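Sevesia – questions fréquentes sur le planificateur

Est-ce que Sevesia sait démonter un PC tout seul ?
Non. Le logiciel planifie des trajectoires et enchaîne des étapes qu'un humain a écrites. Quand une brochure parle d'autonomie, demandez qui a rédigé la séquence.

La perception gère-t-elle les boîtiers ouverts ?
En partie. Les barrettes mémoire et le socket sont bien localisés, les câbles beaucoup moins. Un câble souple reste pour nous un obstacle mal modélisé, et je me méfie des démos où il n'y en a aucun. 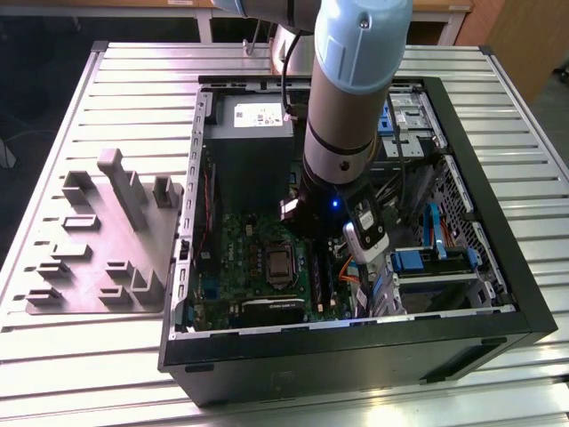
Le taux de réussite annoncé par Parnbridge est-il fiable ?
Il porte sur 18 essais, avec un seul modèle de boîtier. Wilmer Ñahui a relancé la série en déplaçant le boîtier de 3 cm : 10 réussites. Nous publions les deux chiffres.

Faut-il recalibrer souvent ?
Oui, après tout choc et à chaque changement de doigts. Comptez environ 60 minutes. Le calibrage automatique existe dans le module Grindgate – je ne le recommande pas encore.
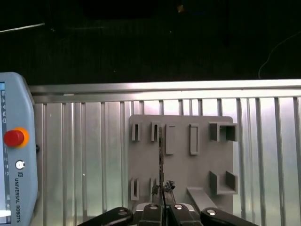

Peut-on se passer du boîtier d'apprentissage ?
Pour lancer un programme, oui. Pour reprendre la main après un arrêt, non, et aucune interface web ne remplace le bouton rouge.

Une politique apprise ferait-elle mieux ?
Danjuma Akinola le pense. J'attends de voir des journaux complets, échecs compris.

Où signaler un bug ?
Sur le dépôt Vaughan, avec le journal du planificateur et la version du pilote. Sans journal, le ticket est fermé.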